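About Us

Welcome to Wokthorpe! We're a small school for people who want to learn to cook, bake and keep a kitchen running, and we've been at it long enough now that some of our first students are sending us their kids.

We teach in the old seed store on the Grustthorpe road, with the herb beds on one side and the bus stop on the other. If you can smell onions, you've found us.
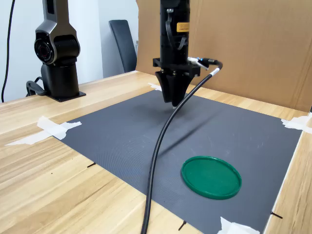
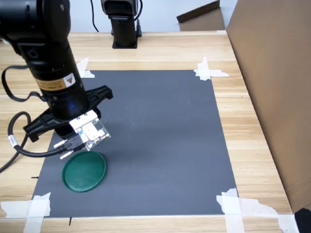 Gray mat on a light wooden table, both views.

How we got going

Wokthorpe began with Lungile Gumede and a borrowed church kitchen. Lungile had cooked for a hospital, a ferry and a very busy bakery, and she kept meeting grown adults who were scared of their own ovens. So she put up a card at the Grustthorpe library offering an evening of soup, bread and no homework. The soup was leek and barley (it's still the first thing we teach) and the bread came out flat, and people wanted to know when the next one was.

The church needed its kitchen back after the first winter. By then there was a waiting list, and the owners of the seed store were looking for a tenant who didn't mind drafts. We minded the drafts quite a lot, as it happens, but we loved the windows. The roof has been fixed, the floor has been leveled, and the big scale by the door still works if you want to know what your shopping weighs.

What we teach

Our main course is called First Kitchen. It runs for 20 weeks, in the evening, and it starts with knives and ends with a meal you plan and cook for your own guests. In between you'll make stock, roll pasta, joint a chicken or learn the meat-free version, ruin at least one caramel, and get properly good at rice. We love teaching rice! There are so many ways to do it and everyone arrives with a strong opinion from home.

After that, people tend to wander off in different directions. Some go on to Bread and Long Doughs, which begins at 6 a.m. and is somehow always full. Others take the preserving classes in late summer, when the plums come in from Drerkby and the whole building turns sticky. We also run a short course on cooking for one, and another on feeding a crowd without losing your temper.

Teenagers can join from age fourteen with a note from a parent. Younger children are welcome at the family mornings in the school breaks.

Zaki

Zaki is our lunch room, and it's where a lot of people meet us for the first time. Students in the second half of First Kitchen take turns cooking there, with a tutor beside them, and the menu is whatever they've been working on. You might get a lentil pie or a bowl of noodles, and there is always a pudding. Pay at the counter, share a table, and please tell the cooks what you liked — they really do want to hear it.

We opened Zaki with nine chairs. Last year it served 2082 lunches, and we had to buy a second stock pot.

The garden

Drerkby is the plot behind the allotments that keeps us in herbs, beans, squash and far more rhubarb than we can use. It started as a patch for a little parsley. There are now 81 fruit trees and bushes in it, including a quince that finally gave us enough for jelly in November. Students can pick what they need for class, and there's a bench if you'd like to sit with your coffee before an early start.

Who comes here

Nearly 700 people have finished a course with us. They've been nurses, bus drivers, new parents, retired teachers and one whole hockey team. A few have gone on to work in restaurants, and we're proud of them, but most simply cook supper more happily than they used to. You don't need any experience, any special equipment or your own apron. Bring a box with a lid, as there are nearly always leftovers.

If the fee is a worry, have a word with Lungile. Every course has places at a reduced price, and asking for one takes a two-minute chat.

Come and see us

The door is open on teaching days from 10 a.m., and you're welcome to look around, ask questions or stay for lunch. Bikes go under the lean-to on the garden side. New dates for First Kitchen go up on the board at Zaki before they appear on this site, so regulars get a bit of a head start!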